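Who Tells a Robot the Rules?

Your house has rules about laundry. Put it in the basket. Fold it. Do not hide it under the bed. Robots that work with clothes have rules too, and they argue about them a lot less than you do.

Most of a robot's rules are about staying out of trouble. Rule one: every robot needs a stop button that a person can reach quickly. It should be big and easy to find, and it is not for pressing to see what happens.
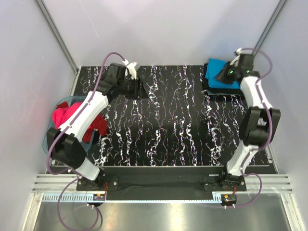
Rule two is about space. When the arms are moving, people keep their hands, hair and little brothers out of the way. A robot arm does not know that you are ticklish. It may not know that you are there at all.

Rule three is about squeezing. Grip too hard and something gets torn or pinched. Grip too softly and the shirt lands on the floor, where you would have left it anyway. So the people who set up the robot choose a limit for how hard it may squeeze, and they write it down.

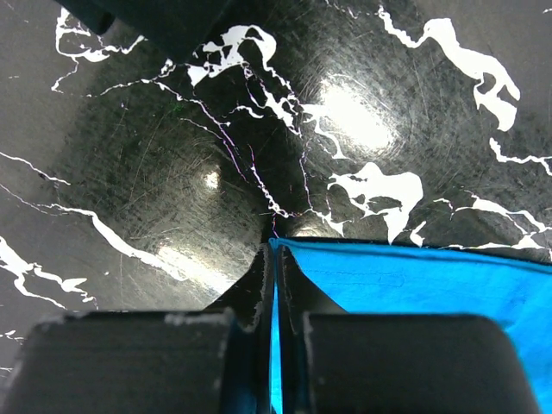

Got it! Blue cloth held between two gripper fingers.

Rule four is the dull one - check everything before you start. Are the cables in good shape? Are the bolts tight? Engineer Refilwe Joubert keeps a checklist with 49 lines on it, and she reads every one, even on her birthday.

Try it yourself: write three rules for a robot that tidies your bedroom. "Do not throw away Giang's snail shells" is a perfectly good one.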